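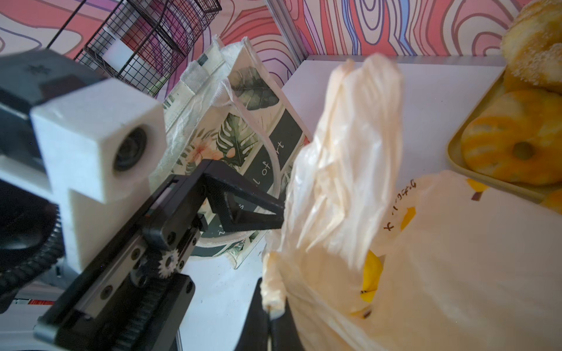
Foros > Manipulación y pinzas > Normas y buenas prácticas

Tema: Reglas de la celda para trabajar con bolsas y otros objetos blandos (borrador, se admiten golpes)

pinon_y_cremallera
¡Buenas! Llevo desde abril recogiendo episodios con pinza paralela y cámara en la muñeca, casi todo con bolsas de plástico, bolsas de tela y comida de panadería, y por fin me he sentado a escribir las reglas que usamos en el laboratorio. Se las enseñé a Mared Prydderch, de Valcombe, me devolvió la hoja llena de rojo (gracias, Mared) y lo que sigue es la segunda versión. Me encantaría que la destrozarais un poco más antes de colgarla en la pared.

1. Antes de encender, vuelta completa al cable de la muñeca con la mano. Si roza o tira en algún punto del recorrido, se recoloca y se repite.
2. Piñón y cremallera a la vista: mirar que no haya hilos ni restos de plástico entre los dientes. Al empezar y cada 21 episodios.
3. Soporte impreso de la cámara: comprobar que no baila. Si baila, se aprieta y se recalibra, las dos cosas.
4. Bolsas translúcidas: la punta del dedo entra despacio y el operador confirma el contacto en la vista de la muñeca antes de cerrar.
5. Nada de comida suelta a menos de un palmo de la bolsa que se va a agarrar.
6. Las asas no se enganchan nunca por dentro del hueco del dedo.
7. Si una bolsa se queda prendida en la pinza, paro de emergencia y se suelta a mano. No se sacude el brazo.

La 6 es la que más me gusta. Los dedos con recortes en triángulo son una maravilla para adaptarse a un bollo, pero un asa fina se mete ahí con una alegría que no veas.

wismail_
¡Qué buena lista! La 7 la tenemos igual y la defiendo a muerte. Un compañero sacudió el brazo para soltar una bolsa y se llevó una bandeja entera por delante.

Con la 5 no estoy de acuerdo. Si las bolsas van a acabar llenas de bollería en el uso real, quiero la bandeja al lado, y cuanto más pegada mejor. Una mesa despejada da datos bonitos y políticas torpes. En la foto que has puesto se ve la bandeja con los donuts al lado de la bolsa blanca grande, y a mí me parece un montaje estupendo: brillo, arrugas, texto en la bolsa, el estampado de hojas de la de tela detrás, el papel pintado de ondas al fondo... ¡Eso es variedad!

pinon_y_cremallera
Touché. La 5 la escribí pensando en la limpieza de la pinza. El azúcar grueso en una cremallera es un horror, pregúntame cómo lo sé. ¿Y si la dejamos en «comida al lado sí, pero en bandeja con reborde»?

wismail_
Compro.

Krawczyk
Yo vengo de la parte aburrida, seguridad de máquinas, así que perdonad el tono. A la lista le falta el principio: evaluación de riesgos de la aplicación completa, con la pinza y el objeto incluidos. Que el brazo sea colaborativo no convierte en colaborativa la aplicación. He visto demasiadas hojas de «buenas prácticas» que hablan del cable y del soporte y no dicen a qué velocidad va el brazo cuando hay alguien cambiando objetos en la mesa.

Propongo una regla 0: nadie mete la mano en el espacio de trabajo con el brazo habilitado. Y en la 7 aclararía que «a mano» significa con el brazo parado y el rearme en poder de quien mete la mano.

petricac
+1 a la regla 0. Añado una cosa del piñón: en las pinzas con la transmisión al aire yo pondría una tapa. Se imprime en un rato y te ahorras la regla 2 casi entera. Nosotros llevamos 200 horas con tapa y la cremallera sigue limpia.

tirta.teoh
Pues yo la tapa la quité :) Tapaba justo lo que quería ver. Con la cremallera descubierta te das cuenta enseguida de un hilo enganchado; con la tapa te enteras cuando la pinza empieza a cerrar raro. Y las bolsas de tela con el dobladillo deshilachado sueltan hilos que da gusto.

petricac
Depende de cuánto abras la tapa, supongo. Yo la abro al final de cada turno y lo apunto. Si no se va a abrir, mejor sin ella, ahí te doy la razón.

Krawczyk
Ojo, que son dos discusiones distintas. Una es la suciedad y otra es el punto de atrapamiento entre piñón y cremallera. Para lo segundo, «me gusta verlo» no me vale como argumento. Tapa transparente y todos contentos.

tirta.teoh
¡Transparente! Vale, eso sí lo pruebo.

aiman_m
Una pregunta sobre la 4, que es la que me trae de cabeza. ¿Qué apuntáis como contacto? Con plástico fino y arrugado el dedo empuja y la bolsa se va hundiendo, y en la cámara de muñeca cuesta decidir cuándo la toca de verdad. En nuestro último lote (107 episodios) dos etiquetadores discrepaban constantemente.

pinon_y_cremallera
Nosotros apuntamos el primer fotograma en que la superficie se deforma junto a la punta. No es perfecto, y con los reflejos del plástico hay casos que se dejan como «dudoso», etiqueta propia y a otra cosa. Forzar un sí o un no ahí nos estropeó un lote entero.

aiman_m
Lo de «dudoso» me lo llevo. ¿Y lo guardáis en el mismo campo o aparte?

pinon_y_cremallera
Aparte. En Trasus (nuestra herramienta de anotación, muy casera) es una casilla al lado del fotograma. Si el episodio lleva dos o más dudosos, lo revisa otra persona.

wismail_
Yo pediría además una regla para los textos impresos. Las bolsas de tienda llevan marca, y si el conjunto se va a publicar conviene tener decidido desde el principio si se aceptan o no. Nosotros las aceptamos, pero las listamos por objeto.

Krawczyk
De acuerdo, aunque eso va en la ficha de datos, fuera de la hoja de la pared. La hoja de la pared, corta — si pasa de una cara, no la lee ni quien la escribió.

pinon_y_cremallera
Hecho. Versión 3: entra la regla 0 tal cual la redactó Krawczyk, la 5 pasa a «bandeja con reborde», la 2 añade «o tapa transparente, abierta y revisada al final del turno», y la 7 queda con el brazo parado y el rearme en mano. Lo de las marcas va a la ficha. La 6 no la ha tocado nadie, ¡victoria!

petricac
La 6 la iba a tocar yo ahora. ¿Qué hacéis si la tarea es justamente levantar la bolsa por el asa?

pinon_y_cremallera
Agarrarla entre las dos puntas, por fuera. Por dentro del recorte, jamás. Lo redacto mejor y subo la hoja esta noche.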